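Residents' Forum > Housing Services > Linen and Bedding
Topic: Proposed change to the bedding replacement schedule
Status: Open for comment

MPennington (Moderator)
Posted May 28, 2025

Residents are invited to comment on the draft schedule for bedding at Dromgate House. Under the present rules, pillows are replaced every 3 years and bedspreads when a resident reports damage. The draft would extend the pillow period to 4 years and introduce an inspection each October. It applies to all 111 furnished rooms. The full draft is reproduced below for those who do not receive the newsletter.

Draft guidance, section 2: Pillows and bedspreads

Residents may use their own pillows and bed coverings in place of those supplied. Items supplied by the house should be kept in the room and returned at the end of the lease. Cushions and plush pillows belonging to residents are not covered by the replacement schedule.
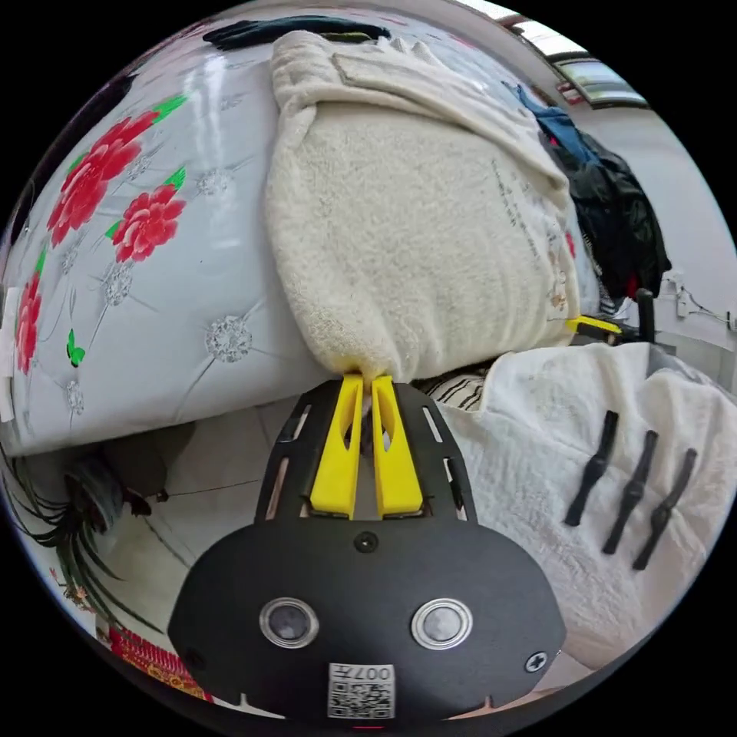
Reading time: 2 minutes (400 words with appendix)

Supplied bedspreads may be washed on site at a warm setting. Pillows should be washed only where the care label allows it. A pillow that stays folded when bent in half should be reported to the linen desk.

Mavis Pennington
Housing Services

stollik_east
I do not support the longer period. The pillows issued in my wing were flat well before the third year, and my last request took nine weeks. If the period is extended, the draft should state how quickly a reported item will be replaced.

LTrevaskis
I take a different view. A fixed period discards pillows that are still sound, and the cost is passed on in the service charge. An annual inspection would catch the poor ones. My concern is with the wording: "inspection" should say whether the resident must be present.
-- Lachlan Trevaskis, Room 9

Mushi
With respect to the previous post, I would not welcome staff handling my bed in any circumstances. A written form would serve the same purpose.

stollik_east
A form is what we have now. See my nine weeks.

MPennington (Moderator)
Thank you for these comments. Inspections would be by appointment, with the resident present unless he or she agrees otherwise in writing. The wording will be amended. Replacement times depend on our supplier, Vanel, and I have asked them for a figure.

LTrevaskis
That is acceptable to me. Please also correct the laundry room hours in the appendix -- they are still last year's.

Mushi
My objection stands, and I ask that it be recorded.

MPennington (Moderator)
It has been recorded. The laundry hours will be corrected in the next version.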